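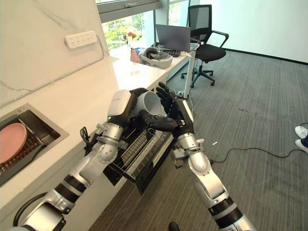 Dish drawer under the counter: yes or no?
Kitchens & Baths > Layout and Storage

skesen_hill wrote:
We're redoing the lower cabinets in March and my wife wants a pull-out wire rack in the base, for cups and plates. The quote is $689 for one drawer. I currently keep my cups on a shelf, which cost me a board and two screws. Talk me into it or out of it.

Bolten416 wrote:
Out of it. Your knees have a finite number of bends in them and you want to spend some on coffee mugs?

inavarro wrote:
Into it. I'm 5'1" and have spent my adult life climbing on a chair to reach the good bowls. Put one in two years ago and the chair has gone back to being a chair.

tamiru wrote:
Does anyone's rack NOT rattle? Mine sounds like a cutlery truck going over a speed bump.

inavarro wrote:
@tamiru soft-close runners. Also don't pack it like a moving box.

Bolten416 wrote:
So for $689 plus runners he gets a shelf that moves. Great.

gonus_pete wrote:
Former cabinet installer. Price is high but not crazy if it includes full-extension slides. Ask what weight they're rated for, because plates add up fast. Skip the drip tray if you're only putting dry dishes in there. And measure your tallest cup BEFORE ordering. I once went back to a house three times over a beer stein.

skesen_hill wrote:
We own a beer stein.

gonus_pete wrote:
Of course you do.

Bolten416 wrote:
Nobody has mentioned toddlers yet. My nephew can empty a low drawer in the time it takes to answer the door.

inavarro wrote:
Child latch, six bucks. My kids set the table now because they can reach everything. They complain the whole time, but the table gets set.

tamiru wrote:
Still rattles with soft-close, for the record. Imelda Navarro, I am sending you my drawer.

skesen_hill wrote:
Update: got a second quote, $479, slides included. Wife has ordered it. The stein is going in the garage.

Bolten416 wrote:
See you in the knee replacement forum.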